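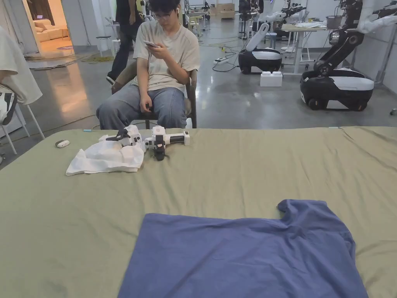
Blue T-shirt laid out on the green sheet.

September, graft storage, bench notes

Batch 13 opened 14.10. Follicular units counted under the scope by Dilani: 154 in chilled saline, 139 in the Cadis solution. Transected grafts left out of both counts. Dishes kept at 4 degrees, lids on.

Branwen rechecked bulb hydration at two hours. Saline dish had three dry bulbs at the rim, all from the top row.
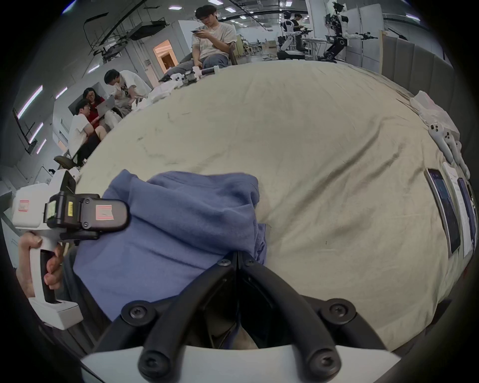
Those three stay in the count but are marked R on the sheet. Fill level to go up 2 mm next time. Voveck forceps, curved tip, mark the sheath less than the straight pair.

Still to do: shaft calibre on both sets, then ask Ifeanyi whether the 1,000-unit run can start before the new blades arrive.

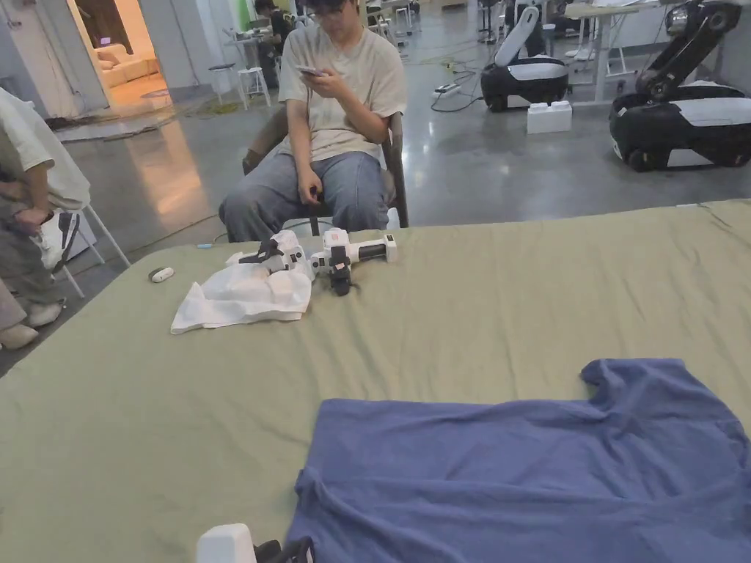 Green-covered table, T-shirt at the near side.

Outgrowth readings on day five, B. Barros to enter.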